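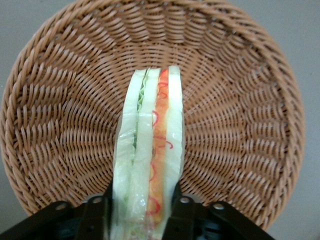 # Mazurek House: Between-Guests Safety Check, With Remarks

Cabin on the Kaltcombe road, two floors, sleeps six, seven if one of them is small and forgiving. Walk it in the order given. Mark each line OK, FIX or CALL, and write something next to anything that isn't OK. "Hmm" was entered four times last season and is no longer accepted.

The remarks in italics are mine, left over from the September walk-through. Leave them in. They save me from having the same thoughts twice.

## 1. Outside, before you unlock

- [x] **House number visible from the road, day and night.** OK
 *Visible to deer, anyway. Trimmed the laurel back a foot. It'll want another foot by spring.*

- [x] **Driveway clear for an ambulance or fire truck.** OK

- [ ] **Front steps: treads solid, no lifted nail heads.** FIX
 *Third tread gives under the left foot. It has a nice springy feel that I'd enjoy more in a mattress. Two new screws, maybe a new board.*

- [ ] **Handrail takes a full lean.** FIX
 *Lean on it like somebody carrying groceries who has just found the third tread. Top bracket moves.*

- [x] **Porch light and motion light.** OK
 *Motion light now also detects wind.*

- [x] **Gutters not dripping onto the walking surface.** OK
 *Dry day, so take this one with salt. Speaking of which, the salt bucket is empty. See section 8.*

- [x] **Deck boards and railing, back.** OK
 *Gaps between balusters still under four inches, measured with the block of wood on the hook. Please return the block of wood to the hook. We've cut three of them now.*

- [ ] **Grill at least ten feet from the siding.** FIX
 *It migrates. Every group moves it under the eave the minute it rains, and the siding there has started to look toasted. Dragged it back. The painted square on the patio is where the grill goes, and I'm going to repaint it in a color people can't ignore.*

## 2. Smoke and carbon monoxide

Press and hold every one. A green light means there's power. It doesn't mean it will make a noise.

- [x] **Smoke alarm, each bedroom (3).** OK
- [x] **Smoke alarm, upstairs hall.** OK
- [ ] **Smoke alarm, downstairs hall.** FIX
 *Found in the kitchen drawer next to the corkscrew, battery out. Somebody had bacon. Put back up with a new battery and tested, but the mounting plate is cracked and I don't trust it.*
- [x] **CO alarm, downstairs, outside the furnace closet.** OK
- [ ] **CO alarm, upstairs.** FIX
 *Works, but the date stamped on the back says it has retired. Replace it.*
- [x] **Fire extinguisher, kitchen: needle in the green, pin in, not behind the recycling.** OK
 *Two out of three when I arrived. Moved the recycling.*
- [x] **Fire extinguisher, upstairs landing.** OK

## 3. Kitchen

- [x] **All burners light on the first or second click.** OK
- [x] **Oven anti-tip bracket engaged.** OK
 *Open the door, press down gently, watch the back feet. Gently. We aren't trying to win.*
- [x] **GFCI outlets trip and reset, both sides of the sink.** OK
- [ ] **Range hood filter.** FIX
 *Could be used to baste a turkey. Soak overnight in hot water and dish soap.*
- [x] **Knives in the block.** OK
 *None of them sharp enough to be a hazard, and I've had complaints. Sharpen or apologize.*
- [x] **Under-sink cabinet: no leak, no cleaning products.** OK
 *Cleaning products live on the high shelf in the laundry closet. Every family with a toddler checks this before they've taken off their coats, and they're right to.*
- [x] **Refrigerator at or below 40 degrees.** OK
 *Thermometer stays on the middle shelf. A guest threw the last one away, under the impression that it was left over from someone's roast.*

## 4. Hot water and bathrooms

- [x] **Hot water at the tub, under 120 degrees.** OK
 *Run it three full minutes before you read the thermometer. The pipe from the Soleson heater goes most of the way around the house before it commits to a bathroom.*
- [x] **Grab bar, downstairs shower.** OK
- [ ] **Non-slip mat, upstairs tub.** FIX
 *Half of its suction cups have resigned. A mat that sticks on one side is worse than no mat. Taken out, new one needed before the next check-in.*
- [x] **GFCI outlets, both bathrooms.** OK
- [x] **Exhaust fans hold up a square of toilet paper.** OK
 *Upstairs fan holds it for a while and then seems to lose interest. Calling it a pass.*
- [x] **Door locks open from outside with the little pin.** OK
 *Pin is on top of the door frame. The guest book calls it "mystery nail."*

## 5. Stove, fireplace and things that are hot on purpose

- [ ] **Woodstove door gasket.** FIX
 *The dollar bill test: close the door on it, tug. Came out at the lower hinge corner without a fight. Rope gasket and cement.*
- [x] **Hearth clear for three feet in front.** OK
 *Kindling had crept up again. Kindling goes to the left of the hearth, on the far side of the tape line. Same goes for baskets, magazines, slippers and any pillow with a moose on it.*
- [ ] **Ash can: metal, lid on, outside, off the deck.** FIX
 *Was metal, had its lid on, was sitting on the deck. Partial credit doesn't exist in this section.*
- [ ] **Chimney swept within the year.** CALL
 *Quoted 230 for the sweep and inspection. Worth every cent compared with the other way of cleaning a chimney. Book it before the first cold weekend, when everyone in Kaltcombe remembers they own one.*
- [x] **Space heaters: none.** OK
 *Check closets. People bring their own and leave them, like hermit crabs.*

## 6. Stairs, bedrooms, ways out

- [x] **Stair light works from both switches.** OK
- [x] **Stair carpet tight on every tread.** OK
- [x] **Each bedroom window opens all the way and stays open on its own.** OK
 *Bunk room window needed a rub of candle wax. It had been painted shut by someone very thorough, possibly me.*
- [ ] **Escape ladder in the bunk room, under the window, in its box.** FIX
 *Ladder present. Box present. Not the same corner of the room. Also the instruction card is missing.*
- [x] **Top bunk guardrail bolts tight.** OK
- [ ] **Tall dresser strapped to the wall.** FIX
 *The strap is attached to the dresser and the screw is attached to the strap. The wall isn't involved. Find the stud this time.*
- [x] **Blind cords wrapped on cleats.** OK
- [x] **Exit map on the back of each door.** OK
 *Someone has drawn a small bear on the one in the front bedroom, outside, by the meeting point. I've left it. It may get people to read the map.*

## 7. Electrical and furnace

- [x] **Panel door opens fully, nothing stored in front.** OK
- [x] **Breakers labeled.** OK
 *One is labeled "not this one." Relabeled "well pump," after a short and educational interval without water.*
- [ ] **No extension cords as permanent wiring.** FIX
 *Living room lamp, under the rug. It has been "temporary" since we bought the place. Move the lamp.*
- [x] **Furnace filter.** OK, changed
- [x] **Dryer vent clear, outside flap moves.** OK
 *Behind the dryer: one sock, a quantity of lint I'd sooner not discuss, and a key to something.*
- [ ] **Generator transfer switch.** CALL
 *The Clutach unit starts, runs and sounds pleased with itself, but the switch sticks halfway. Do not force it and do not let guests near it. Padlocked for now. The electrician muttered the figure 3,000 if the whole switch has to go, then said it almost never does.*

## 8. Supplies, to bring on the next trip

- Ice melt, one bag at 80 pounds or two at a weight a human can carry
- CO alarm, one
- Mounting plate for the downstairs smoke alarm, or just a new alarm
- Tub mat
- Stove gasket rope and the cement that goes with it
- Furniture straps, with screws that reach the stud
- Deck screws
- Handrail bracket
- 9-volt batteries, more than you think. They power a lot of toy trains up there, apparently
- Paint, orange

## 9. Before anyone checks in

These have to be done, as in finished, before the door code goes out:

1. Third tread and the handrail bracket
2. Upstairs CO alarm
3. Downstairs hall smoke alarm
4. Tub mat
5. Ladder back under its window
6. Dresser strap

The stove stays cold until the gasket and the sweep are both done. Put the "Do Not Light" card inside the firebox, on top of the grate. We used to hang it on the door handle, and it got used as a fire starter.

Everything else can wait a trip, but write down which trip. When you've finished, clip the sheet inside the laundry closet door and take the old one home with you. Lock the deadbolt and pull on it. Then go back in and get the flashlight you left on the dryer.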